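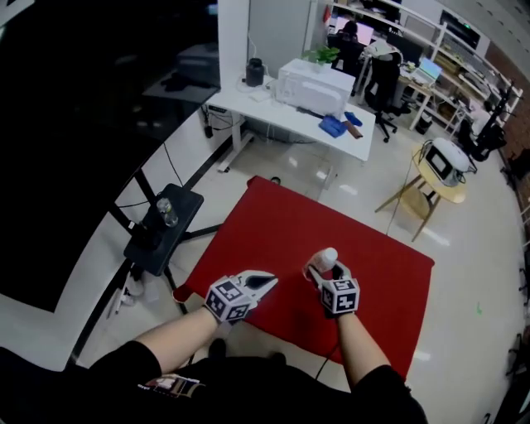
Feb 5, 2020

We lost most of a day's recordings at Bridthorpe last week and it took me far too long to find out why. The right gripper was logging its jaw width as 14 mm whatever it had hold of. Bottle, cloth, nothing at all, always 14.

I blamed the Skedevero software first, as I usually do. I rolled it back one version, ran 20 minutes of tests and got the same flat line. Then I swapped the two grippers over and the fault stayed on the right. So it was the cable. One wire had broken inside the sleeve, just behind the plug, and the logger simply repeated the last good value with no warning.

By then we had 822 takes, and 800 of them are no use for the right hand. The left hand data is fine, so I've kept the lot in a separate folder.

The new cable is a bit longer and has a loop taped near the plug to take the strain. I've also added a check that stops recording if the width hasn't changed for almost 2000 readings. It has gone off twice since, both times when I'd put the gripper down to answer the phone.

Still to do - order a spare cable for the left one.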